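Storing Textiles and Keepsakes at Home: Tips from the Stiltcombe Workroom

Posted 4th February by Rekha Kandasamy

Most of the calls we get at the workroom are from people who have inherited a trunk, a cedar chest or a closet shelf full of old quilts, uniforms and christening gowns and want to know how to keep them. You do not need museum cabinets for this. You do need a decent closet, a few archival supplies and an hour or two each year.

Choosing the spot

Attics get too hot and basements get too damp. An interior closet on the main floor is usually the best place in the house. Stay away from closets that share a wall with a bathroom or back onto a chimney. If the only choice is an outside wall, leave a gap of a few inches between the wall and the boxes so air can move.

Put a cheap humidity gauge on the shelf and look at it when you change the sheets. Readings in the forties and low fifties are fine. If it stays above 60 percent for more than a few days, leave the door open and run a dehumidifier in the hall.

Shelving

Bare wood gives off acids that yellow cotton and linen over time. Powder-coated steel is better. The Bultisau units we use here are 38 inches wide, and that takes a standard textile box with room for your hands on either side. If you are keeping your wooden shelves, line them with a barrier film and put the boxes on top of that.

Keep the lowest shelf at least 6 inches off the floor. A leaking water heater will ruin anything sitting on the carpet long before you notice it.

Boxes and tissue

Look for boxes marked acid-free and lignin-free. Regular cardboard is neither, and plastic bins with tight lids hold moisture in. Unbuffered tissue is the safe choice for wool and silk. Buffered tissue is all right for cotton and linen. If you don't want to keep two kinds in the house, buy unbuffered and use it for everything.

Well-washed white cotton sheets are a good stand-in for tissue on large pieces. Wash them twice without fabric softener before you use them.

Folding

Every fold is a weak spot. Pad each one with a roll of crumpled tissue so the cloth bends in a curve, and refold along different lines every time you take the piece out. Put the heaviest item at the bottom of the box and stop when the lid closes without pressing.

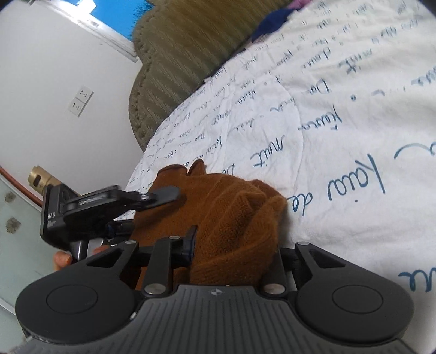
Knits should always lie flat. A sweater or shawl on a hanger will stretch at the shoulders in a single season, and it does not go back. Coats and jackets that are strong enough can hang – use a wide hanger padded with batting and covered in washed muslin.

Quilts that are too big for a box can be rolled on a tube. Cover the tube with film first, then tissue, then roll with the top side facing out. Tie with wide cotton tape, loosely. String leaves marks.

Moths and beetles

Cedar smells nice and does very little. Mothballs work, but the fumes are bad for you and the smell is hard to get out of wool. Clean storage is the better plan. Vacuum the closet floor and the cracks along the baseboard, put out sticky traps and check them monthly from March on.

If you find larvae, seal the item in two plastic bags, squeeze out the air and put it in a chest freezer for 14 days. Let it come back to room temperature for a full day before you open the bags. Do not freeze anything with beads, leather, painted decoration or glued parts. Call someone first.

Labels

Write the label before you close the box. Use pencil on a card, and put one card inside and one on the outside. Ours have what it is, who it came from, the year if known and the date it was last looked at. Never pin a card to the cloth. Pins rust.

Graça Mendes, who does our cataloging, also tapes a snapshot of the contents to the end of the box, so people don't go digging through six boxes to find one baby bonnet. I resisted this for years and now do it at home.

Cleaning before storage

Put things away clean if they can be cleaned. Sugar and body oil that you can't see now will turn brown later. Sturdy white cotton can usually be soaked in cool water with a mild soap. Anything with color should be tested on an inside seam with a damp white cloth – if dye comes off, stop there. Silk that crackles when you touch it should not be washed at all.

Supplies

We carry Kaimal tissue in packs and by the ream, and Grodar boxes in three sizes. The long size is on back order. Cotton tape is sold by the yard at the front counter.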